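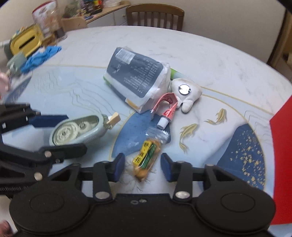 大理石調の天板の食卓と木製の椅子

ゲクラ生活文化研究所
「食卓のことば」聞き書き調査 協力世帯の募集について

ゲクラ生活文化研究所では、家庭の食卓で日常的に交わされることばと、食事にまつわる記憶を記録する聞き書き調査「食卓のことば」を実施いたします。つきましては、下記のとおり調査にご協力いただける世帯を募集いたしますので、募集要項および個人情報の取扱いをご確認のうえ、お申し込みください。

1 調査の趣旨
料理や食器の呼び方、取り分けるときの声のかけ方、食前食後の挨拶などは、家庭ごとに少しずつ異なります。同じ家庭の中でも、世代や育った土地、日ごろ用いる言語によって違いが生じ、同居や独立、転居をきっかけに失われていく言い回しも少なくありません。こうした表現は書き残される機会が乏しく、方言辞典や料理書にもほとんど収められていないのが現状です。
本調査では、各家庭で実際に使われている表現を、その表現が使われる場面とあわせて記録いたします。標準語か方言か、日本語かその他の言語かは問いません。複数の言語が混ざり合った言い方や、家族のあいだでしか通じない呼び名も調査の対象に含みます。

2 募集対象
次の条件をいずれも満たす世帯
(1)現在、国内に居住していること
(2)聞き取りの当日、18歳以上の方が一名以上同席できること
(3)聞き取りの録音に同意いただけること
世帯の人数、続柄および国籍は問いません。単身の方、友人同士で同居されている方もお申し込みいただけます。なお、過去に当研究所の「台所道具の呼び名」調査に参加された方は、今回に限り対象外といたします。

3 募集世帯数
20世帯
応募が募集数を超えた場合は、居住地域および使用言語の構成を考慮して選考を行います。選考の過程に関する個別のお問い合わせにはお答えいたしかねます。

4 調査の内容
(1)事前調査票への記入
ふだんよく作る料理、家族構成の移り変わり、これまでに暮らした土地などについてご記入いただきます。質問は49問ありますが、答えにくい項目は空欄のままご提出いただいて差し支えありません。
(2)聞き取り
調査員がご自宅に伺い、食卓を囲んでお話を伺います。所要時間は一回につき60分です。ご自宅での実施が難しい場合は、当研究所のイティク分室をご利用いただけます。聞き取りのために特別な食事をご用意いただく必要はありません。また、お住まいの片づけ等のご配慮も不要です。
(3)書き起こし原稿の確認
後日、お話の内容を文字に起こした原稿を郵送いたします。削除または訂正を希望される箇所に印を付け、同封の封筒にてご返送ください。ご希望があれば、調査員が電話で修正内容を承ります。

5 使用言語
聞き取りは日本語、英語、フランス語、ベトナム語のいずれかで行います。途中で言語を切り替えていただいてもかまいません。上記以外の言語を希望される場合は、申込書の備考欄にその旨をご記入ください。通訳の手配ができないときは、次回以降の調査をご案内することがあります。

6 謝礼
聞き取り一回につき、お一人あたり1,000円分の図書カードを進呈いたします。分室までお越しいただく場合の交通費は、当研究所の規程に基づき別途お支払いいたします。図書カードは聞き取り終了後、受領書と引き換えに調査員がお渡しいたします。
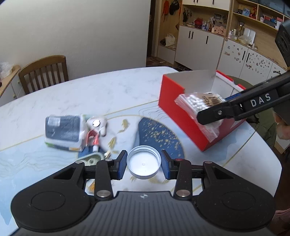

祖母がおかずの残りを呼ぶときのことばは、家の外では一度も聞いたことがありませんでした。聞き取りのときに調査員の方から綴りを尋ねられ、家族の誰も書いたことがないと気づいて、その晩は母に電話をかけて長く話しました。原稿では結局、母の言うとおりの仮名遣いにしていただきました。(キエウ・チャウ)

7 記録の取扱い
(1)録音データおよび書き起こし原稿は、当研究所の資料室において保管いたします。
(2)調査の成果は、報告書および研究発表において公表することがあります。公表にあたっては氏名を伏せ、勤務先や学校名など個人の特定につながる記述を除きます。ただし、ご本人が希望される場合は、氏名を掲載することができます。
(3)料理の手順や分量については、ご家族の了承が得られた範囲に限って記録いたします。
(4)録音データを広告その他の営利目的に使用することはありません。
(5)聞き取りの後であっても、報告書の入稿前であれば、協力を取りやめることができます。この場合、録音データと原稿は消去または裁断いたします。お渡しした謝礼の返還は求めません。

8 未成年の方の同席について
18歳未満の方が同席される場合は、保護者の方に同意書へのご署名をお願いいたします。お子様ご本人にも、調査員から平易なことばで内容をご説明し、参加の意思を確認いたします。途中で席を離れることは自由です。

9 聞き取りにあたってのお願い
(1)テレビ、ラジオ等の音声は、聞き取りのあいだお切りください。湯沸かしや換気扇の音は差し支えありません。
(2)訪問日時の変更は、前日の正午までにご連絡ください。
(3)調査員が飲食物を頂戴することは、原則としてご遠慮しております。ただし、お話の流れで味見をお勧めいただいた場合は、調査員の判断に委ねます。
(4)ご家族の写真、献立の書き付け、古い家計簿などをお持ちでしたら、お手元にご用意ください。複写をお願いする場合は、その場で書面による同意をいただきます。

10 申込方法
所定の申込書に必要事項をご記入のうえ、郵送または窓口への持参によりお申し込みください。申込書は当研究所の受付およびイティク分室で配布しております。電話および口頭でのお申し込みは受け付けておりません。世帯を代表して一名の方がご記入いただければ、同席者全員分の申込みとして取り扱います。

11 申込受付の開始
2022年4月2日
応募が定員に達した後も、翌年度以降の調査に備えて申込みを受け付けます。受付終了の時期は、受付窓口に掲示いたします。

12 結果の通知
選考の結果は、すべての応募者に書面でお知らせいたします。提出された申込書は返却いたしません。選考に漏れた方の申込書は、継続登録を希望される場合を除き、通知の発送後に裁断処分いたします。

13 報告会
11月に、協力世帯の皆様を対象とした報告会を開催する予定です。当日は報告書をお配りするほか、ご了承をいただいた録音の一部を会場でお聞きいただけます。出席は任意です。ご欠席の場合、報告書は郵送いたします。

14 担当
調査責任者 ジョスリン・ザカリアス
聞き取り担当(日本語・英語) ウィレム・トレロア
聞き取り担当(フランス語・英語) レジャン・ディロン
申込受付・日程調整 ケンドラ・リー

調査の内容に関するお問い合わせは、調査責任者あてに書面でお寄せください。日程、会場および介助の必要に関するご相談は、申込受付担当が承ります。車椅子でイティク分室をご利用の方は、正面入口の段差を避けてご案内いたしますので、事前にお知らせください。

以上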